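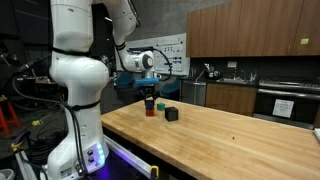
Open Day at Uvik Books

I read memoirs more than any other kind of book, and for this reason I took the early train to McIver on a Monday in February to visit Uvik, a small publisher of life stories. They open their doors once a year. English is my third language and I learned a good part of it from their Cilent series, the thin paperbacks with gray spines, so for me it was a little like visiting a former school.

The doors opened at ten. We were divided into groups by the color of our tickets, and mine was led by Orsolya Pintér, who edits the Cilent books. She speaks quietly, and the people at the back asked her several times to repeat. She did it patiently.

How a manuscript comes in

Last year Uvik received 2,744 manuscripts. Most of them are family stories: a grandmother who crossed a border, a father who drank, a farm that was sold. Ms. Pintér told us that she reads the first page and then a page from the middle, because many writers have polished their opening for years and the middle shows how they really write. From all this pile they published seven books.

A man in our group asked if it is necessary to have had an unusual life. She answered with a book I know well, the one by a woman who worked as a school cook in the same kitchen until her retirement. It has 161 pages and almost nothing happens in it. It is still in print, and I bought a second copy in the afternoon because my own has lost its cover.

She also spoke about the relatives. Every author must write a list of the living persons in the book and say which of them have read it. Sometimes a brother disagrees with a whole chapter. In one case the publisher printed the brother's version as an afterword, and the two did not speak to each other for some years, but both came to the book launch.
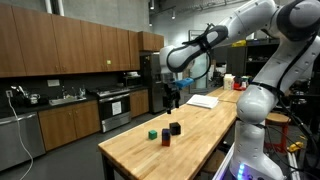
A white robot arm reaching over a long butcher-block table.

After the coffee we heard Costel Perić, the translator. He brings memoirs from Romanian and Croatian into English, and for me this was the best part of the day. He read us one paragraph in three versions. The first was very exact and sounded like a police report. The second was beautiful, but he said the author, an old beekeeper, would never talk in this way. The third kept one sentence that is a bit wrong in English – a wrong order of the words – and he fought with the copy editor to keep it. I noticed that the native speakers in the room laughed at this sentence and I did not, so I wrote it down to think about later on the train.

He was asked about childhood words, the names of games and sweets. He leaves them in the original language when the child in the book would not explain them. There is no glossary in his translations. I am not sure that I agree, I like a glossary, but he defended it well.
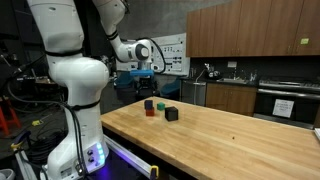
The reading and the shop

At two o'clock there was a reading from a book which comes out in spring, about a daughter who clears out the apartment of her dead mother and finds receipts for a second apartment. The working title is Wamer, after the street where this second apartment was. The author read too fast at the beginning and then better. She stopped just before the daughter puts the key into the door, and there was a small protest from the audience.

The shop sells damaged copies at half price. Go there before lunch, as I found only cookbooks and one volume of letters when I came. Full-price books were no problem, and the older Cilent titles can be ordered at the desk if you leave an address.

Practical notes

The ticket includes the talks and the coffee but not the lunch. From the station it is an easy walk, uphill on the way there. The talks are in English only. If you want to ask about your own manuscript, you must write your name on the sheet by the entrance when you arrive, and the sheet was full by eleven. I had brought the first chapter of mine in my bag and carried it home again. I will send it by mail in the fall, when they start to read again.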